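Hukstead Shared Meals: Progress Report, Second Quarter

Prepared by Marcelle Boyer for the grants officer
17th July

You asked for a plain account of where the money has gone and whether I think it is doing any good. The short version is that the meals are popular, the bookings system is a mess, and I don't believe we can yet say anything about loneliness, whatever the original application promised.

1. Attendance

We ran two suppers a week at the Hukstead hall from the start of April to the end of the quarter. Total attendance was 274 sittings. That number looks fine in a table and I'd ask you to be careful with it. A sitting is one person eating one meal. It does not mean 274 people. When I went through the sign-in sheets by name I got 46 different people, and a good part of the total comes from regulars who turn up to nearly everything.

I don't mind regulars. A weekly supper without regulars would be a strange thing. But the application said we would reach people who were not already coming to anything, and most of the names on my list were already coming to the old lunch club before it closed. What we have done so far is move a lunch to the evening and make the food better. That may be worth paying for. It is a different project from the one on the form, and I would rather say so now than in the final report.

The sign-in sheets are also not great evidence. People sign for each other. One couple signs in under either name depending on who is holding the pen. I have cleaned this up where I could.

2. Bookings

The grant paid for a year of Plotix, the online booking tool recommended in the application. I was doubtful about it in April and I am still doubtful. Hardly anyone books through it. They phone, or they tell whoever is at the door that they'll be back next week, and then one of us types the booking in afterward so that the system has something in it. The monthly usage chart therefore shows us using our own software, and I would not read anything into the upward line.

To be fair to it, the dietary notes are useful. The kitchen now gets a printed sheet with allergies on it, and before this we had a whiteboard. I think a paper form would do the same job, but the year is paid for and there is no refund, so we will keep going until it runs out and I will not be asking for money to renew.

3. Kitchen and equipment

The equipment line was $1000 and it is fully spent. Most of it went to Marchal for the secondhand warming cabinet. The delivery was late by nearly a month and the door seal had to be replaced, which they did without charge after some back and forth. It works now. It also takes up the place where the folding tables used to go, and those are in the corridor, and I have had a polite note about fire exits. We need to sort that out before fall.

The rest went on tableware. We dropped the disposable plates after the first few suppers. I had expected to report a saving on this and I can't, or not yet: what we no longer spend on paper we are spending on hot water and on an extra half hour of hall hire for washing up. It might come out ahead over a full year. The people eating do like it better, and several have said so without being asked, which counts for something even if I can't put it in a column.

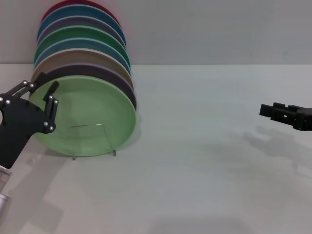 Some of the tableware, in mixed colors.

I looked at hiring a dishwasher as well. The hall's plumbing is old and the quote included work on the drain, so I let that drop.

4. Food costs

Barnik has supplied most of the dry goods and vegetables. Prices held through the quarter, apart from cooking oil. They have offered us a fixed monthly box at a lower rate, and I have not signed up. A fixed box is cheap if you use all of it. We threw food away on three evenings this quarter when the weather was bad and numbers dropped, and a bigger standing order would have made that worse. If attendance steadies I'll look at it again.

5. The wellbeing survey

I have to report that this has not gone well. The questionnaire we were given runs to four pages and asks people to rate their sense of connection before and after joining. We handed it out at one supper. A few people filled it in on the spot, at the table, next to the friends they were being asked about, and gave top marks for everything. The others took it home and it has not been seen since.

I could send you an average from those forms. It would be a very high average and I don't think it would mean anything. What I'd suggest in its place is one question, asked by phone, to people who came once and did not come back. Those are the people we know least about. I have their numbers and I can make the calls myself over the next few weeks, if you agree to let the long form go.

6. What happens next

The suppers continue through the summer on the same evenings. I want to try moving one a month out to the far end of town, where the bus stops early – the application mentioned this and we have done nothing about it so far. I am not sure it will work. It needs a kitchen we can borrow and a couple of drivers, and I only have one driver who has said yes.

From you I need three things: a decision on the survey, permission to move the unspent publicity money across to transport, and a new date for the site visit, as the one you offered falls on a week when the hall is shut for floor repairs. The receipts are in the folder with the bank statements. Two from April are missing and I have asked for copies.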